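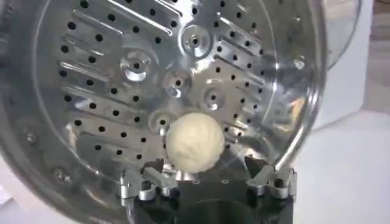 Cheap lunchtime power is coming to Gudadov

June 4, 2025

Well, the letter finally came. If you live on the Gudadov side of the creek you'll have one too, probably still under a magnet on the fridge or in the pile with the pizza menus. Redard, which took over our local electricity supply back in February, is switching the whole estate to time-of-use pricing at the start of next month. What you pay for power will depend on when you use it, and the cheapest part of the day is going to be the middle.

I've read the letter three times now and sat through the information night at the Kütt Street hall, so let me save you some of the bother.

The new day is split into three. From eleven in the morning until two in the afternoon you're in what Redard is calling the solar window, and power is very cheap. From four in the afternoon until nine at night is the peak, at 30 cents a unit more than the solar window. Everything else, overnight included, sits in between and is pretty close to what we pay now. The daily supply charge stays where it is until the next review. It's the same on weekends and public holidays, which I was glad to hear, as I can barely keep the bins straight.

Why the middle of the day? We've all gone and put panels on our roofs! There are 177 homes on the estate and a good share of them are pumping power back into the lines at lunchtime, when hardly anyone's home to use it. Then the sun drops, we all come in the door, on go the oven and the heater and the telly, and the old substation behind the oval groans. Anyone who was here for the blackouts in February will remember. I lost a whole freezer of snapper and I'm still cross about it.

So Redard wants us to shift what we can, and the first thing everyone talks about is the washing. Most machines have a delay button (mine's had one for years and I thought it was a child lock), so you can load it before work and have it come on by itself at eleven. If your water heater is on a timer, an electrician can move that too, and it'll likely make more difference than anything else in the house. Pool pumps, same story. Dishwashers are easy.

Cooking is the hard one. Nobody's eating their tea at one in the afternoon on a school day, and there was plenty of muttering at the hall on that point. A few people are already talking about doing a big batch on the weekend while it's cheap and just warming things up on the worknights. I've been leaning that way myself, soups mostly, and a rice dish that gets better on the second day.
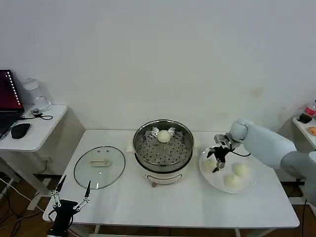

The small appliances don't worry me nearly as much as the oven does, to be fair. Mine is older than the estate's footpaths and takes an age to heat, and in winter it's on most nights. I'm going to keep a proper tally for the first month and see what it's costing me between four and nine. My guess is I won't like it.

Now, the money. Redard reckons a household that moves its washing, hot water and dishwasher into the solar window will be roughly $400 a year better off. That's their sum, and when somebody up the front asked how they'd got to it, the answer was a bit woolly. It assumes someone's hot water can be moved in the first place, for a start. If yours is gas, you can knock a fair chunk off.

And it won't suit everyone. Renters can't always get the wiring changed. Shift workers who sleep through the day don't want a spin cycle going on the other side of the wall. The family with the medical equipment in the back bedroom can't pick and choose their hours at all, and the hall went very quiet when that came up. There is a concession rate for people in that spot, but you have to apply for it and you need a form signed by your doctor. Please get onto that early if it's you, as it can't be backdated.

There's also a sweetener. Sign up for the online meter reading before the changeover and you get a $100 credit on your first bill. I did mine last night and it took ten minutes, nine of them hunting for the account number. (It's on the second page of the bill, top right, in grey print you'd need a torch for.)

If you'd rather not be on the new pricing, you can ask to stay on the flat rate for a year. You've got to ask in writing, though, and you have to do it before the changeover date in your letter. I wouldn't count on a phone call doing the trick. The flat rate goes up a little at the same time, so have a look at your last couple of bills before you decide.

A few bits and pieces from question time that weren't in the letter. The rate for power you sell back from your roof is staying put for now. Street lighting isn't affected. If your meter is one of the old ones with the spinning disc, someone will come out and change it for free, and your power will be off for a short while when they do it, so don't leave anything running. And the unit blocks on Kandimetti Road are on a separate supply, so if you're in there you won't have got a letter and nothing is changing for you yet. Redard wouldn't say when it might.

The hall is putting on another information session later in the month for people who missed this one, with the date to go up on the noticeboard outside the shops. Bring your bill. They've promised more chairs this time, and I'm told the urn has been fixed.

I'll put my own numbers in here once the first bill lands. If you've already been on a plan like this somewhere else, drop me a line and tell me how you went, especially if you've worked out what to do about the oven.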